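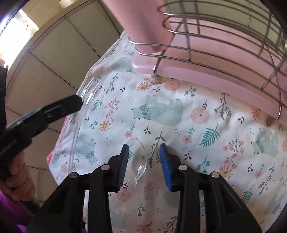
Haushaltsrobotik bezeichnet den Einsatz beweglicher, greifender Maschinen für Arbeiten in Wohnung und Küche, vom Abräumen des Tisches bis zum Zusammenlegen der Wäsche. Die Frage, ob Maschinen solche Arbeiten schon beherrschen, lässt sich nur Aufgabe für Aufgabe beantworten – und gerade das macht das Gebiet so spannend! Zu den reizvollsten Prüfsteinen gehört durchsichtiges Besteck. Ein klarer Plastiklöffel auf bedrucktem Stoff lässt das Muster durchscheinen, sodass der Stoffdruck mitten im Löffel zu liegen scheint; nur die Glanzlichter an Rand und Stiel verraten seine Form. Menschen greifen ohne Zögern zu, ein Kamerasystem muss die Kontur erst aus solchen Reflexen erschließen.

Auf der Greiferseite haben sich zwei parallele Finger mit geriffelten, nachgiebigen Auflagen vielfach bewährt. Sie fassen flache wie runde Gegenstände und kommen mit kleinen Abweichungen erstaunlich gut zurecht. Schwierig bleiben dünne Teile, die flach auf weichem Untergrund liegen, denn der Stoff wird leicht mitgegriffen.

Eine vielbeachtete Versuchsreihe stammt von der Firma Prurkimia. Unter Leitung von Vesela Vukčević und Radomir Petkov wurden mit dem Greifsystem Gitell 2.629 Griffe an Alltagsgegenständen ausgewertet, darunter 200 an transparentem Besteck. Undurchsichtige Becher und Schüsseln gelangen fast durchweg, Klarsichtteile deutlich seltener. Nach 2.000 weiteren Vorführungen durch Menschen verbesserte sich das System auch dort merklich, ein schöner Beleg dafür, wie viel in guten Beispielen steckt.

In der Werkstatt ist die Lage günstiger. Im Betrieb Gashi sortiert eine Anlage Kleinteile aus festen Schalen, Licht und Abstand ändern sich dort kaum. Krešimir Nikolovski sieht darin den Grund, weshalb die Werkbank der Küche um Jahre voraus ist. Vollständiges Tischdecken in fremden Wohnungen gilt weiterhin als ungelöst, einzelne Handgriffe daraus sind es nicht mehr.

Kategorien: Robotik | Automatisierung | Hauswirtschaft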